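Kesell Circuit Works: Questions We Get a Lot

Do you take small orders?
Yes, and we love them! Our smallest run is 2 boards and our largest last year was 851. A lot of the products we still build today came through the door as a pair of prototypes and a page of handwritten notes.

What do you need from me for a quote?
Your board files, a parts list and the quantity. If you only have a schematic, send that instead and Muchen Tang will call you to talk through layout. She reads everything that comes in before noon the same day, and she really does enjoy the odd ones (battery chargers for greenhouse vents, a scoreboard for a bowling alley, you name it).

Can you buy the parts for me?
We can, or you can ship us your own. If you're sending reels, please leave at least 380 mm of extra tape at the start so the feeders can grab it. Cut strips are fine for hand-placed parts.

Do you write firmware too?
We sure do. Bevan Sutcliffe and Zerrin Kahraman run the software side from our Orkdale office, mostly in C, with some Python for test stations. They're happy to pick up code another shop started. Send the repository and whatever documentation exists, even if it's thin, and they'll tell you what shape it's in before you commit to anything. 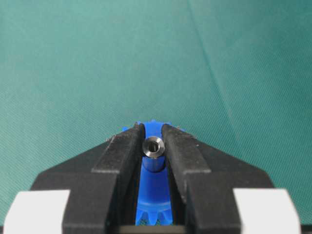 How are finished boards tested?
Every board gets a visual check and a power-up test. Functional testing is quoted separately, and we'll build the fixture here if you don't have one. The fixture belongs to you once it's paid for, and we'll store it free between orders.

What is the Nanaleo board?
It's our own little controller, and we're very proud of it! It has two serial ports, screw terminals and room for a daughter card. Plenty of customers start with one of these and only move to a custom design once they pass 200 units.

Can I visit?
Please do! Email Alby Nepia and he'll set up a time. Mornings are best, when the placement line is running. Closed-toe shoes, please, and parking is behind the building.

Are you open over the holidays?
We close for Thanksgiving week in November. Orders already on the line ship before we leave.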